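클랜리 공개 시연(Clanley Open Demonstration)은 로봇 자동화 기업 텔텐이 스코드포트 연구동에서 매년 5월에 여는 일반 공개 행사이다. 소형 물품의 집기와 분류 작업을 방문객에게 보여 주는 것을 목적으로 하며, 명칭은 연구동이 있는 클랜리 지구에서 따왔다. 첫 행사에는 349명이 방문하였고, 이후 규모가 커져 최근 행사의 방문객은 3000명을 넘었다.

행사는 오전 10시에 시작하며 연구동 1층 전체를 사용한다. 관람은 한 회 80명으로 제한되고, 사전 신청자가 먼저 입장한다. 2층 제어실은 공개 대상이 아니다.
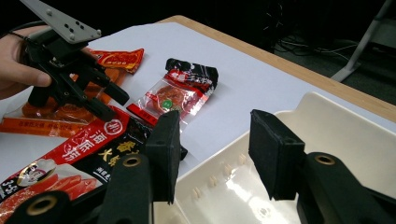

식품 집기 시연은 행사의 중심 순서로, 티와리 작업대라 불리는 구역에서 진행된다. 진행자가 손잡이형 그리퍼로 동작을 보이고 방문객이 이어서 직접 조작해 본다. 작업대에는 흰 종이를 깔고 크기와 포장 재질이 다른 식품을 흩어 놓는다. 하이디라오(海底捞) 상표의 훠궈 양념처럼 큰 봉지가 있는가 하면 작은 과자 봉지와 투명 포장 식품도 있으며, 옆에는 크림빛 흰색 상자가 놓인다. 손가락 끝에 어두운색 폼 패드를 댄 그리퍼도 쓰인다.

시연 중의 조작 기록은 텔텐의 내부 자료로 보관되며, 최근 행사에서는 2148건이 등록되었다. 조작 체험은 초등학생 이상이면 참가할 수 있고 입장료는 없다.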